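Prorkthorpe Community Hall
Monthly Safety Walk-Through: Checklist with Comments
Form 1418, revised March

Complete one copy per month. Mark each line OK, FIX or N/A. Write in the comment space even when the line is OK if something has changed from last time. Leave the finished copy in the binder by the side entrance.

Start time: 7:40 a.m.
Weather: light rain, gutters running

SECTION A. OUTSIDE AND ENTRANCES

A1. Parking lot lights working. OK
Comment: The pole nearest the dumpster comes on late but does come on.

A2. Walkways clear, no lifted slabs. FIX
Comment: Slab by the ramp has risen again. It was ground down in the fall and the edge is back. Painted yellow for now. Needs a proper lift, not more grinding.

A3. Ramp handrail tight. OK

A4. Front doors open fully and close without help. FIX
Comment: Left door sticks when the weather is damp. It opens, but a child or anyone with a walker would have trouble. Closer arm adjusted half a turn. Check again next month.

A5. Entrance mats flat. OK
Comment: New Garent mats are heavier than the old ones and stay put. The small one at the side entrance still curls at one corner.

SECTION B. EXITS AND FIRE

B1. All exit signs lit. OK

B2. Emergency lights pass button test. FIX
Comment: Unit over the kitchen door went dim after a few seconds. Battery ordered.

B3. Exit paths clear to full door width. FIX
Comment: Folding chairs stacked in the rear hall again. Moved to the closet. The closet will not hold all of them if the round tables are in there too, so one or the other has to go to the basement.

B4. Extinguishers in place, gauge in the green, tag current. OK
Comment: The one in the kitchen was behind the mop bucket. Bucket moved.

B5. Alarm panel shows normal. OK

B6. Occupancy sign posted and readable. OK
Comment: Main room sign reads 238. The copy in the office is faded and should be reprinted.

SECTION C. MAIN ROOM AND STAGE

C1. Floor dry, no loose boards. OK

C2. Stage steps solid, edge strip attached. FIX
Comment: Edge strip on the second step is lifting on the right. Tacked down. The glue used last time does not hold on this finish. Try screws.

C3. Tables lock when open. OK
Comment: Two of the long tables have stiff latches. They lock, but they pinch. Tagged with red tape.

C4. Outlets and covers intact. OK

C5. Cords not run across walking areas. OK

SECTION D. ACTIVITY ROOMS AND SMALL ITEMS

D1. Storage shelves anchored to the wall. OK

D2. Nothing heavy above shoulder height. FIX
Comment: Box of paper on the top shelf in Room 2. Brought down to the floor shelf.

D3. Shoes and bags off the floor in walking areas. OK
Comment: Tripping over footwear made up most of last year's minor incident slips. The rule since December is that shoes go in an open plastic bin, and the bin goes somewhere it will not be stepped on. Slides and flip-flops are the worst for this because they get kicked off near doors. Anything unclaimed at the end of the month goes to the lost and found.
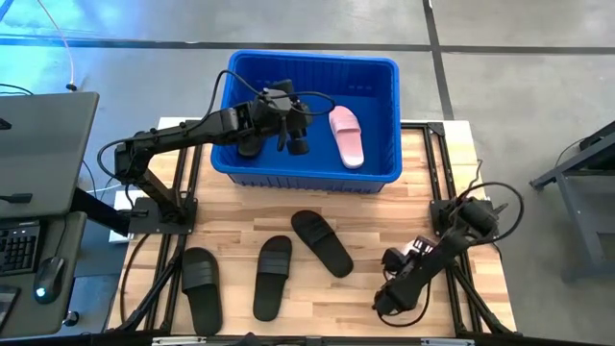 Gristik asked whether the bins could have lids, as open ones fill up with umbrellas and wet gloves by the end of a busy evening. Lids were tried in the coat area and ended up on the floor, where they were slippery, so the bins stay open for now. Gristik also pointed out that the rule is not posted in the back hallway, and that groups using only the back rooms have no way of knowing about it. A sign will go up there before the next walk-through.

D4. Scissors, blades and hand tools put away. OK

D5. First aid kit stocked. FIX
Comment: Low on large bandages and out of tape. Cold packs are fine. The log sheet had one entry this month, a paper cut.

D6. Space heaters unplugged and stored. OK
Comment: There should not be any left in the building. None seen.

SECTION E. KITCHEN

E1. Range knobs off, hood filter clean. FIX
Comment: Filter is greasy. Soak and refit before the spring supper.

E2. Refrigerator at 40 degrees or below. OK

E3. Water under the sink. OK
Comment: Dry. The drip from last month has stopped since the Metwally valve was put in.

E4. Cleaning products labeled and kept apart from food. FIX
Comment: One spray bottle without a label. Contents unknown, set aside for disposal. Do not refill old bottles.

SECTION F. BASEMENT AND MECHANICAL

F1. Stair light works from both switches. OK

F2. Three feet clear around the furnace. OK

F3. Sump pump runs when the float is lifted. OK

F4. Electrical panel not blocked. FIX
Comment: Holiday decorations leaning against it. Moved across the room. Tape a box on the floor so it is plain where things cannot go.

CARRIED OVER FROM LAST MONTH

Rear gutter bracket: done.
Restroom grab bar, loose screw: done, longer screw used.
Ramp slab: not done, see A2. The quote for lifting was 3000 dollars and covers the two slabs beside it as well. A second quote is on the way.
Side entrance mat: not done, see A5.

ITEMS TO BUY

Battery for emergency light
Screws for stage step, short, flat head
Large bandages and tape
Floor marking tape, yellow
Blank labels for spray bottles

Finish time: 9 a.m.
Next walk-through: same week next month, before the hall opens. Bring the long ladder key, it is needed for the stage lights.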